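Imprimir | Enviar por e-mail

La linde, otra vez

Escribo esto deprisa porque salgo en un rato y si no lo dejo puesto hoy no lo pongo nunca. Me habéis preguntado varios por el asunto de la linde de Grindness y siempre contesto lo mismo, "ya os contaré". Pues venga.

Para quien llegue nuevo: mi familia tiene un trozo de tierra pegado a la cañada, heredado, sin vallar, con cuatro almendros y mucha piedra. Al otro lado está la finca que ahora es de Lykkegaard, la empresa. Antes era de una gente de toda la vida con la que nunca hubo una palabra más alta que otra. Se vendió, llegaron los nuevos, midieron. Y según su medición la linde no va por el ribazo, va dos metros más adentro. De nuestro lado, claro.

Dos metros. Dicho así parece una tontería. Pero en esos dos metros está el paso hasta el pozo, y sin paso no hay pozo, y sin pozo los almendros se quedan a lo que llueva. Ya sabéis lo que llueve.

La primera carta llegó en marzo. Muy educada. La segunda ya no tanto. Mi padre quería contestar con una denuncia y yo, la verdad, también. Una se calienta. Luego una prima me habló de la mesa de mediación de la comarca, que lleva años resolviendo cosas de aguas y de caminos y que yo ni sabía que existía. Gratis, además. Bueno, casi, pagas las fotocopias.

Os cuento cómo va porque en la web no se entiende nada. Presentas un escrito. La otra parte tiene que aceptar sentarse, si no acepta se acabó y cada uno a su abogado. Aceptaron, cosa que no me esperaba. Después te citan en el salón de Gadevance, el que usan para todo, bodas incluidas, con las cortinas esas granates. Una mesa larga, agua, unos caramelos de menta que llevan ahí desde la transición. Y hablas. Primero uno y luego el otro, sin interrumpir. Esto último me costó horrores.

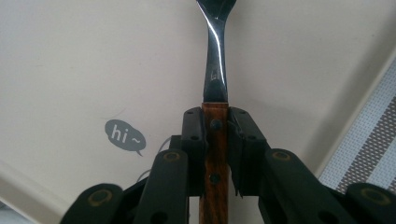
Lo peor fue descubrir que los papeles no sirven para lo que una cree. Yo iba con mi carpeta tan contenta. La escritura del abuelo dice que la finca linda "al norte con el ribazo y la higuera grande". La higuera grande ya no existe, se secó cuando yo era niña. Y ribazos hay dos, el de arriba y el de abajo, y los dos son ribazo. El plano del catastro dice una cosa, la escritura de ellos dice otra y la nuestra dice higuera. Estupendo.

Ellos traían una medición hecha por Wondent, con coordenadas y colores, preciosa. Encuadernada. Y yo con un papel amarillo y una higuera muerta. Me entró una vergüenza tonta que se me pasó cuando el mediador preguntó, muy tranquilo, de dónde habían sacado el punto de partida. Silencio. Lo habían sacado de un mojón. ¿Qué mojón? El del camino. Pero el mojón del camino lo movieron cuando ensancharon la cañada, eso lo sabe en el pueblo hasta el perro. Se apuntó y se pasó a otra cosa.

Que no digo que mintieran, eh. Creo que midieron bien desde un sitio equivocado. También creo que alguien en la venta les contó una finca un poco más grande de la que era, y eso ya es otra cosa y no me toca a mí arreglarla. Pero me da rabia, porque el lío viene de ahí. Alguien dice una medida a ojo, otro la copia, otro la firma y a los veinte años tienes a dos vecinos tirándose cartas certificadas.

Total, siete reuniones. Siete. Cada una de una hora larga, más el viaje. En la tercera estuve a punto de levantarme. En la cuarta se levantaron ellos, aunque volvieron después de un café. En la quinta subimos todos a la linde con botas y fue, con diferencia, la más útil. Allí de pie se ve enseguida por dónde ha pasado la gente siempre: el paso está pisado, la tierra es de otro color y los almendros acaban donde acaban. El representante de la empresa se quedó mirando el pozo un buen rato y me preguntó si tenía agua en agosto. Le dije que poca. A partir de ahi la conversación cambió de tono, no sé por qué.

También apareció un recibo viejo del riego en casa de mi tía, dentro de una lata. 96 pesetas, a nombre de mi abuelo, "por limpieza del pozo y su paso". Su paso. Casi lloro. No prueba de quién es el suelo, eso me lo dejaron bien claro, pero prueba que el paso se usaba y que alguien lo cuidaba y lo pagaba.

Donde estamos ahora: hay un borrador. La linde se quedaría en el ribazo de abajo, el nuestro de siempre, y a cambio les dejamos meter una tubería por la esquina, enterrada y a su costa. El paso al pozo quedaría escrito por fin como toca, con medidas y sin higueras. Falta que lo mire su abogado. Falta que mi padre deje de decir que él no firma nada. Y luego notaría, que esa sí que se paga.

Cosas sueltas que me habría venido bien saber antes:

Llevad fotos antiguas si tenéis, aunque sean de una comunión. En el fondo de una nuestra se veia el ribazo perfectamente.

No contestéis a la primera carta en caliente. Ni a la segunda.

Pedid que se suba al terreno cuanto antes. Cuatro reuniones hablando de un sitio que la mitad de la mesa no había pisado, eso no puede ser.

Y preguntad a los mayores y apuntadlo. Mi tía sabe de esa tierra más que el registro entero.

Me voy que no llego. Si se firma lo pongo por aquí, y los comentarios los contesto esta noche.

Imprimir esta entrada | Enviar por e-mail a un amigo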